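A visit to the Clovix test lab in Emstead
7 Oct 2018

Clovix opened its handset test lab to visitors for the first time this autumn, and I went along with a group of developers, two resellers and a man from a hospital trust who was looking for phones his staff could use on wards. The company sells a locked-down Android handset and the software that manages it. It has always been a bit vague about who checks its security claims, so I was keen to see the place where the checking is done.

The lab is on the first floor of a former print works, ten minutes on foot from Emstead station. At reception we handed over our own phones, which went into numbered lockers, and signed a short form saying we would not connect anything to the network. Laptops were allowed if the wireless was switched off. Somebody came round and looked.

Our guide was Anselmo Guimarães, who runs the test team. He began with the update process, as this is what most customers ask about. Every monthly build goes on to 30 handsets in the lab before anybody outside gets it. Those handsets are a mix of old and new stock, and a few of them have deliberately worn batteries. A script called Curkalance installs the build, restarts the phone, checks the signature on the boot image and then tries to roll the phone back to the previous version. The rollback is supposed to fail. If it works on even one handset, the build is stopped.

I asked how often that had happened. He said twice, and that both cases came down to a bootloader setting on one batch from the factory. Customers were told about the first. The second was caught before any of that batch had been sold.
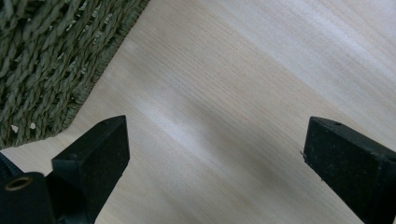
After the update process we moved on to network traffic. Clovix says its phones do not talk to anybody the customer has not approved, and this is the claim I had most doubts about. The lab has a small mobile cell inside a shielded room, and each phone spends a night in there with a fresh SIM and no apps added. All traffic is logged. Guimarães put one of the logs up on a screen. There were 917 connections over the night, nearly all of them to the company's own update and time servers. The rest went to the push service, which can be turned off by an administrator, though he admitted that few do so because messages then arrive late.

The hospital visitor wanted to know if the same logs were available to customers. At present they are not. A cut-down version is promised for December, with the server names left in and the device identifiers taken out. I would like to see the full thing, and said so.

Next came the part of the tour I enjoyed most, a session with Iturra, the outside firm that Clovix pays to break into its phones. Two of their people had a bench in the corner and were working on the lock screen. They get a new handset with each major release and a fixed period to attack it. Their reports go to Clovix first and are published after the fix is out, with a limit of 90 days. They would not say what they were looking at that week. They did show an old fault, now fixed, in which a notification could be opened from the emergency dialler and used to reach the contacts list. It took under a minute.

There were things we did not see. The signing keys are kept at another site and no visitors go there. Questions about the modem firmware got a short answer - it comes from the chip supplier as a sealed file, and Clovix can test how it behaves but cannot read it. That is true of nearly every phone on sale, but it sits awkwardly beside the wording on the company's website, and I hope somebody changes it.

Lunch was sandwiches. The resellers spent most of it asking about price. The handset drops to its lowest price on orders of 1000 or more, which rules out most of the small firms I deal with, and there is no plan to change this.

Further visits are planned, in groups of twelve, and places can be booked through the Clovix support desk. Bring photo identification. The car park is shared with the gym next door and was full when I arrived.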